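Winonthorpe Community Board > Food and Kitchen > Breakfast on one small table, how do you lay it out?

dagdag_lane
Posted 7/24/21
Hello all, hoping for a bit of wisdom from the breakfast people. I've been asked to do a simple breakfast table at the Gumingate open morning in August, and I'm getting myself in a proper muddle over where everything should go. It's one table, not a big one, and I'd like folk to be able to help themselves without reaching across each other's sleeves. I did a little try-out with toast, a couple of sausages and a tray of dry beans and grains, which I want out so people can see what goes into the porridge and the bean pot (I do love a bit of colour on a table!). Do have a look and tell me what you'd shift.
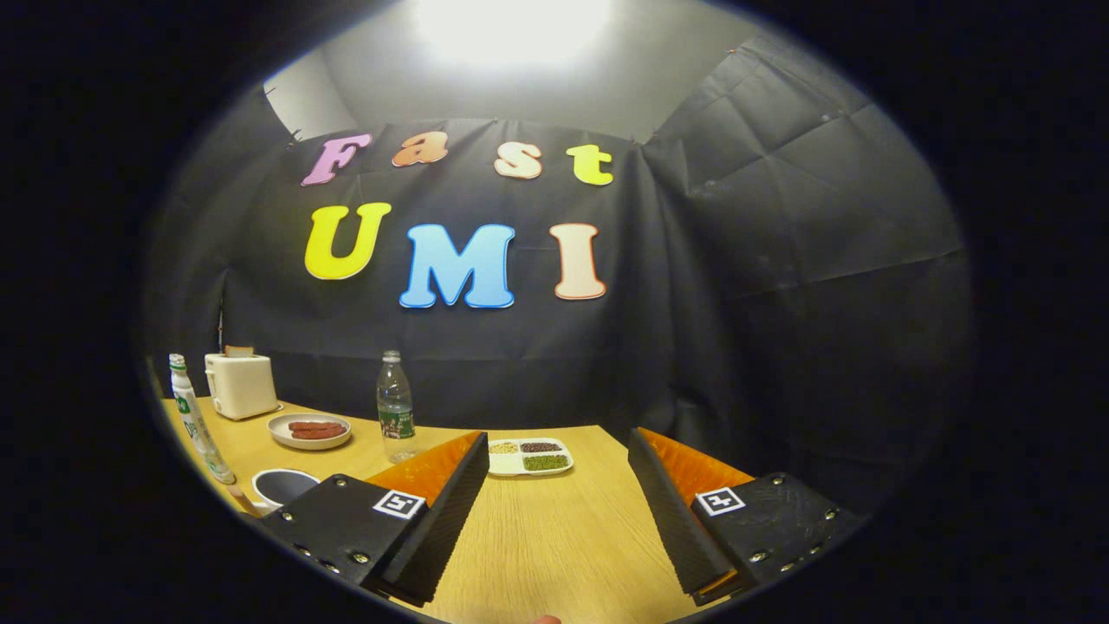

Toaster and sausages on the left, beans and grains over by the backdrop.

The thing I can't settle is whether the toaster ought to be next to the plate or well away from it. My sister swears by keeping them together, my neighbour says crumbs get everywhere. Any thoughts gladly received, and don't be shy.

skundum_kettle
Oh I do like the puffy letters on the black cloth, very cheerful first thing in the morning! I'd leave the toaster just where you've got it, to be truthful with you. Toast wants to go straight on the plate while it's hot, and if people have to carry it the length of the table they'll stop and chat and then it's cold and they come back for another slice. We did a breakfast for 30 at the Skundum hall once and the toaster was on a side table by the door, and I've never seen such a queue.

marrowfat
Going to disagree with you there, kettle, in a friendly way. Toaster at the far end, every time. People stand and wait for toast, and while they're waiting they're in front of the sausages. I'd also bring that divided tray forward. Mung beans are such a lovely green and it seems a shame to have them at the back behind everything.

skundum_kettle
But if you put dry beans at the front, somebody's toddler will have them all over the floor in 4 seconds flat. Ask me how I know. Back of the table is the right place for anything small that rolls.

marrowfat
Fair point about the toddlers, I hadn't thought of that. I still say move the toaster though.

plumjam446
I'd give that black cloth a good iron before the day, love, it's rather creased on the right. Otherwise I think it's a nice plain table and I'd be happy to have my breakfast off it. Will there be marmalade?

dagdag_lane
Thank you all, you are kind. Beans are staying at the back, and the iron is coming out tonight. There will certainly be marmalade, two sorts. Still dithering over the toaster, so I may try it at the other end tomorrow and see how I get on.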